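Dicas de garagem: bancos e tapetes do carro

Antes de começar
Retire os tapetes e sacuda-os fora da garagem. Aspire os bancos com o bocal estreito, das costuras para o centro, e recue-os até ao fim da calha para chegar às migalhas.

Nódoas no tecido
Misture uma colher de sopa de Clinine com 830 ml de água morna. Aplique com um pano branco, sem esfregar, e deixe atuar 8 minutos. Se a nódoa for de gordura, repita uma vez. 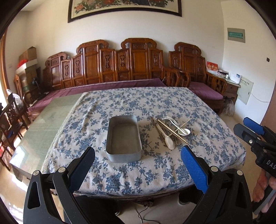
Tapetes de borracha
Lave com água e sabão neutro e seque à sombra. Evite os sprays de brilho no tapete do condutor, que fica escorregadio debaixo dos pedais.

Cheiro a humidade
Verifique primeiro as borrachas das portas e o filtro do habitáculo.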